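Dremside's hand-held gripper kit: is it worth the money?

Posted Jun 18, 2025

I have been putting this one off. Dremside want £1758 for a pair of hand-held grippers, a charger and a year of their upload service, and every time I opened the order page I closed it again. Then a Wonen voucher knocked 113 off and I ran out of excuses.

The pitch is that you do ordinary jobs with the things in your hands, the recordings go off to Dremside, and back comes a trained model your robot arm can use. The sales page says 40 demonstrations will do for a simple task. I did 40 of picking up a pair of socks and the model that came back was hopeless. It went for the table. Support (polite, slow) then told me that 300 was "more typical for soft items". That number is nowhere on the sales page. I've looked twice.

As hardware I have fewer complaints. The fingers close evenly, the slotted rails feel stiff, and after three weeks nothing has worked loose. My wrist is another matter. Twenty minutes of folding and I want a sit-down, and I gave up on small metal tools fairly early because I kept nudging them along the cloth instead of lifting them. Denim is easier than I expected. Thin cotton is a pain.

What bothers me is the upload service. You can't train on your own machine, you can't see why a recording was rejected, and the price after the first year is "to be confirmed". The old Valentini set I borrowed last November was uglier and heavier, but it saved plain files to a card and that was the end of it. Dusow are supposed to be bringing out something cheaper with local storage. I'll believe it when there's a box on my doorstep.

So would I buy it again? At full price, no. If they sold the grippers without the subscription I might think about it. I have sent them that suggestion and had an automatic reply. 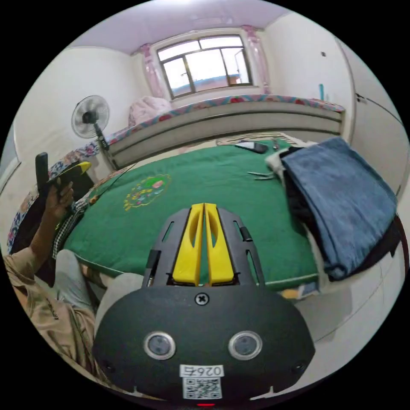 The gripper over the green cloth, folded denim to the right.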